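Workshop Tips: Living With an Electrical Control Cabinet

Zallholm Community Workshop, Members' Handbook, Section 8

Members who have come to the workshop from a home garage are often unaccustomed to sharing a space with a control cabinet. The following advice has been prepared for anyone who works near one, whether at our premises or in a shed or small factory of their own. It does not replace the instructions of a licensed electrician, and no part of it should be read as permission to open a cabinet door.

Keep the approach clear

The floor in front of a cabinet is not storage. Offcuts, trolleys, extension leads and the tub of rags waiting for the wash should be kept elsewhere at all times. At Zallholm the clear area is marked with yellow tape, and members are asked to re-tape any section that has lifted. Both doors must be able to swing fully open without anything being shifted first.

The top of the cabinet is likewise to be left bare. Paint tins, drink bottles and pot plants have all been removed from ours in past years.

Learn the front before you need it

A member should be able to stand at the cabinet and name the purpose of each lamp, button and switch that concerns their own work. This is best done at induction, with the machinery idle and the supervisor present. Colours alone are a poor guide. A green lamp may mean that a circuit is live on one cabinet and that a pump is running on another, and an amber lamp is used for a good many purposes. The label and the circuit schedule are the authority.

Where labels have faded or are too small to be read comfortably from a standing position, request new ones. Engraved plates outlast printed tape. Handwritten notes on masking tape are acceptable for one day only and should carry the writer's initials.
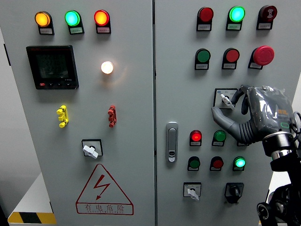
Rotary switches deserve particular attention. Before turning one, read the position it is in and the position it is to be moved to, then turn it deliberately until it seats. A selector left between positions should be reported. Members with reduced grip, or wearing heavy gloves, should ask for assistance in preference to using pliers or a spanner on the handle, as the spindle is easily damaged.

Meters should be read squarely from the front. If the display is dim, shade it with one hand before deciding that it has failed. Readings are entered in the log book in full, including the unit.

Warning signs and lockout fittings

A lightning bolt sign is there to be seen. Do not hang a clipboard, calendar or coat over it, and do not trim it to make room for another notice. Signs that have curled, bleached or lost a corner are to be replaced promptly.

Lockout fittings and tags may be removed only by the person who placed them. If that person has gone home, telephone them. The duty supervisor holds the written procedure for cases where they cannot be reached, and no other procedure is to be followed.

Cleaning

Dust the outside of the doors with a dry microfibre cloth, working from the top edge downward. Sprays, wet sponges and solvent wipes are not permitted, and compressed air must never be directed at a door seam or vent, where it will drive swarf and sawdust inside. Wipe gently around buttons and selectors to avoid operating them. Grease marks on painted metal are left for the electrician's annual visit in December.

Two habits worth forming

At the start of a session, look over the indicators and compare them with the card kept beside the log book. At the end, do the same again. Any lamp that differs from the card is to be noted and mentioned to the supervisor before leaving.

Enquiries about this section may be directed to Katherine Ticona, Workshop Safety. Requests for replacement labels should be placed in the tray outside the office, with the cabinet number and the exact wording required.

Revised Thursday, July 1, 2021.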